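Workshop notebook – Burach room, backpack packing
Tuesday, morning session. Entry by H. Fleury; copy to Melur Tarigan.
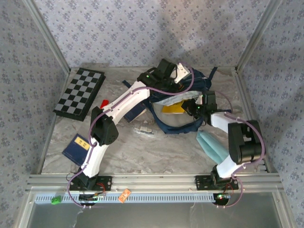

The purpose of this session was to settle the packing order for the navy backpack before the Ledesma kit list is issued. The previous order was drafted on paper and had not been tried with the full set of contents. Melur's notes from April were used as the starting point.

Contents on the list: rain shell, folded fleece, pencil case, lunch container, drink bottle, notebook and a small pouch for keys and cards. The bottle was filled to the 300 mL line. All other items were as supplied by Sostora, with the tags removed.

Order tried first: notebook against the back panel, then fleece, lunch container, pencil case, shell, pouch. Bottle last, upright at the side. The bag closed, but the zipper ran hard over the corner of the lunch container and the fabric bulged on that side. When stood on its base the bag leaned forward and would not stay up.

Order tried second: notebook against the back panel as before, lunch container flat at the bottom, fleece folded in half on top of it, pencil case lengthwise, then shell. The zipper ran freely. The bag stood without support for the two minutes allowed. This is the order I would recommend.

Observations:

The opening is the limiting factor. There is enough volume in the bag for everything on the list, but the mouth falls closed as soon as it is let go, and anything soft tends to catch on the zipper teeth on the way in. Holding the upper edge back while the item is put in makes a clear difference. The instruction sheet should say so at step one – at present it is mentioned only under step 8, after most of the bag is packed.

Long items should go in end first. Put in sideways, the pencil case wedged across the opening and had to be taken out again on two occasions.

The fleece should be folded, not rolled. A rolled fleece takes up the middle of the bag and leaves gaps on either side that nothing on the list will fill.

The pouch has no good place. It sinks to the bottom if packed loose, and the front pocket is already assigned to the transit card holder. Melur suggests clipping it to the inside loop. To be tried once the Claludero clips arrive; the ones in the drawer are too wide for the loop.

Unpacking was done in reverse order and gave no trouble, except that the shell came out with the fleece attached by its hook-and-loop cuff. Cuffs are to be fastened before packing. Please add this to the sheet.

Work surface wiped down at the end of the session. The bag was emptied, shaken out and returned to the shelf with the straps tucked in.

Outstanding:

Revised sheet to Melur for comment. Target length is 70 lines; the current draft is more than that.

Ask Sostora whether the lunch container is available with rounded corners.

Repeat the second order with the bottle empty, and again with the thicker notebook.

H.F.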